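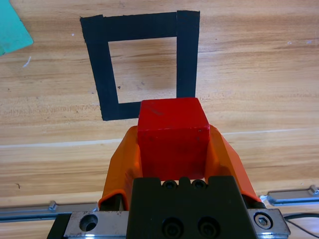 Fig. 7.1 A taped square on a wood tabletop, with a red cube at its lower edge.

Chapter 7
Marking Out: Giving Things a Place

Before you start
You need: a table, a roll of black tape, one small block or cube, a ruler, a pencil. Scissors if you have them. Tearing is fine too.

Key words: outline, boundary, footprint, inside edge, outside edge, overlap

Look at Fig. 7.1 again. Four strips of tape. That is all it takes to turn a piece of tabletop into a place. Same wood inside and outside, more or less, but put the tape down and people start saying "in" and "out" and "on the line." They start arguing, too. Good. Most of this chapter is about the arguing.

7.1 Where is the edge?

Sounds like a silly question. Try it. Tape has width, so a taped square is really two squares, a small one (inside edge) and a bigger one (outside edge). Which one counts? You have to say so before you start, in writing if more than one person is using the table.

In this book we use the inside edge. Always. If any part of the block's footprint is on tape, it is not in. Other books do it the other way, and some sports do too, so watch out if you are working from more than one source.

Footprint = the part of the block that touches the table. Not the part you see. From a low angle a block can seem to cover a line it isn't touching at all. In Fig. 7.1 the top edge of the cube overlaps the bottom strip, from where we are looking. Does that make it on the line? Can't tell from one view. Get above it and look straight down, then decide.

7.2 Laying the tape

Pencil first, lightly. Then tape, top strip, then the two sides, then bottom. Press from the middle out to the ends. Don't pull the tape tight, it shrinks back and the line goes crooked.

Corners are where it goes wrong. One strip has to lie over the other and the end can stick up, like the small tab at the top right corner in the figure. Press it flat or trim it. A block slid along the table will catch on a raised end and turn, and then you are measuring the tape and not the block.

Check the sides as well. A side strip that slants in even a little gives you a shape that is wider at one end then the other. The left strip in the figure slants. Fine for some jobs. Not for Activity 2, where you measure from the side strips.

Ragged edges: leave them, mostly. But pick where the inside edge is and stick to it.

From the workshop
Marlina Lau lays out the packing benches at Flerkgate. Her first bench had 17 taped squares on it, one for each part, all the same size. "Looked great. Didnt work," she told us. The big parts sat over the lines and people stopped trusting the lines. Now each square is cut to the footprint of the part plus a finger's width all the way round. Jitendra Kanaujia, on the next bench, skips the squares and tapes only the corners. Saves tape. They still don't agree.

Activity 1
Tape a square on your table. Inside edge, each side, twice the width of your block. Set the block down in the middle by eye. Measure the gap on all four sides and write it down. Do this seven times, lifting the block clear of the table in between. Keep your numbers, you will need them in 7.4.

Stop and think
Two people share one square. One uses the inside edge, the other uses the outside edge. When will they agree anyway? When won't they? Draw both.

7.3 Squares, corners and single lines

A full outline is one way to mark a place.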